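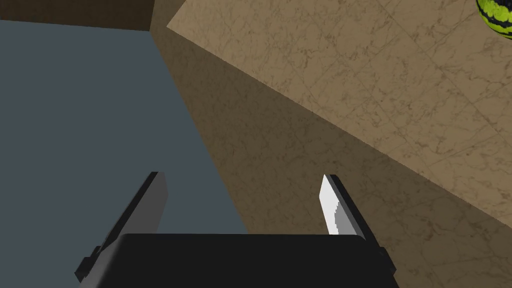
4.2 Setting up your first audience list

Before you can send a newsletter from Tralix, you need at least one audience list. A list can hold up to 2000 contacts on the Starter plan.

1. Open Audiences and click New List.
2. Type a list name. Subscribers see this name on the unsubscribe page.
3. Click Import and choose your contact file. The file must be a CSV with the email address in the first column.
4. Match each column to a field. Set any column you don't need to Skip.
5. Click Check File. Rows with errors are shown in red.
6. Fix or remove the red rows, then click Finish.

Note: Subject lines longer than 50 characters are shortened in the preview pane. The full line is still sent.

Caution: Deleting a list also deletes its open and click reports. Export the reports first - they can't be restored.

If the import stops with error 242, the file was saved with the wrong text encoding. Save it again as UTF-8 and go back to step 3.

To add a welcome message to the list, see 4.3.

Last updated November 2, 2023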